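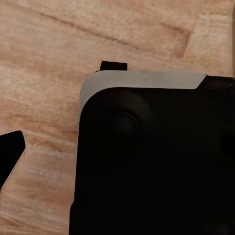

Wrist view drifts out of line with the gripper after pad change

Posted by Dulce Cervantes in Clenlow Help > Cells and Grippers

I look after one simulated cell: one arm, a two-finger gripper, a wrist view and a wooden tabletop. The task is picking up a handheld controller. Last week I swapped the finger pads in the model for the light gray Calberg ones. Since then the fingers close to one side of the target, always the same side, and the part gets pushed before it is gripped. Joint positions match the log from January. I have run 600 cycles with the old pads and 60 with the new ones, and only the new ones do this. Do I redo the hand-eye calibration, or is there something to check first?

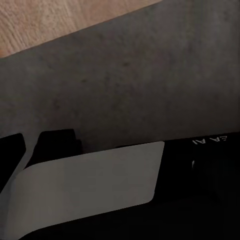
Page last changed: October 21, 2022

Drahomíra Machala

Check the tool center point before you touch the calibration. The Calberg pads are longer than the stock pads, and the tool file does not update itself when the mesh is replaced. In order:

Open the tool file and read the Z offset. If it is the same as before the swap, it is wrong for the new pads.
Measure from the flange face to the pad tip in the model with the fingers closed, and enter that value.
Confirm that both pads are attached to their own finger link. A pad parented to the gripper body stays put when the fingers move.
Replace the collision shape as well as the visual mesh. They are separate entries.
Run 14 slow closes on nothing, then 14 on the part, and compare finger positions at first contact.

If the error is still to one side after that, look at the pad origins. One of ours was mirrored on import - the pad looked correct but its contact face was offset inward. Recalibrate last. A new calibration will hide a bad offset until the next tool change.

Saven

same thing on our cell, restarted it and it went away

Jaramillo

A restart only helps if the old tool file was still cached. Ours ran 1,116 cycles on a cached file before anyone opened it. Save the file, reload the cell, then read the offset back from the controller and not from the editor. Also check the closing force. We had to lower it after the pad change, and the part stopped sliding.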